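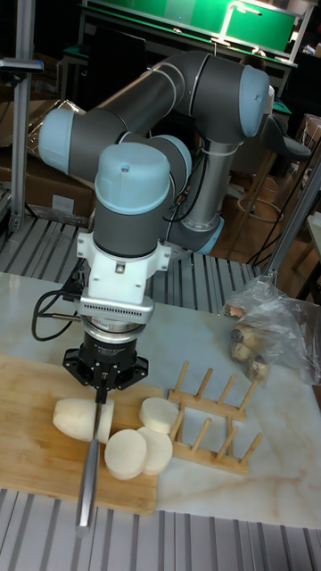

Khunthong kitchen package: our notes after the trial

Many members asked in January if we would try the Khunthong package, the one Lisex now offers on monthly hire for small kitchens and cooking schools. We had it on the bench until last Friday, and Napaporn Sriwong and I shared the work. These are our notes, without the numbers from the brochure.

The package has three parts. You get the finger gripper with its mounting bracket, a set of ready-made cutting programs, and 10 hours of remote help from Lisex. The arm is not included. If you already own a collaborative arm you must check with them that the flange fits, and they answer this question quite quickly by e-mail. Ours fitted after Montri Klinhom found the correct adapter plate, which was listed in the manual under a different name than on the order form. Please ask for the part by its drawing and save yourself an afternoon.

The gripper takes an ordinary kitchen knife and holds it with the point down, so the blade comes to the side of the vegetable. We gave most of our time to white radish. It is a good test food, because it is firm and everybody can see at once if a slice is crooked. The program called "thick rounds" was the best of all. The slices were even enough for soup and for braising, and the edges stayed clean. With "thin rounds" we were less happy. The last part of the radish wanted to roll on the bamboo board, and we had to stop and turn the flat side down.

Changing the knife is the weak point. The two fingers hold a metal handle well, but Amnuay Klinhom also brought a knife with a round plastic handle and it turned a little under pressure. Lisex says that softer finger pads are coming and will be sent to present customers without charge. We did not receive them before the trial ended.

The teaching screen is clear. You move the wrist by hand to the start of the cut, press the button, move to the end, press again. Napaporn made her first program before lunch with no training — I needed until four o'clock. The English in the menus is good, the Thai is better. One menu, "board height", must be set again every time you change to another board, and there is no warning if you forget.

We would also like a proper bag or case for the bracket and its bolts. They arrive in one small packet and the bolts are two lengths.

The hire price for members is 200 a month, and the deposit of 1,000 comes back when the gripper is returned complete. For a school that teaches every week I think this is fair. For a home cook it is too much, and Lisex does not pretend otherwise.

Lertchai Noiphan will try the same package with carrots and long beans at the Porkgate kitchen, and his report will be in the next issue. If you want to come and watch, write to him first, as the room is small. Questions about the adapter plate can go to Montri.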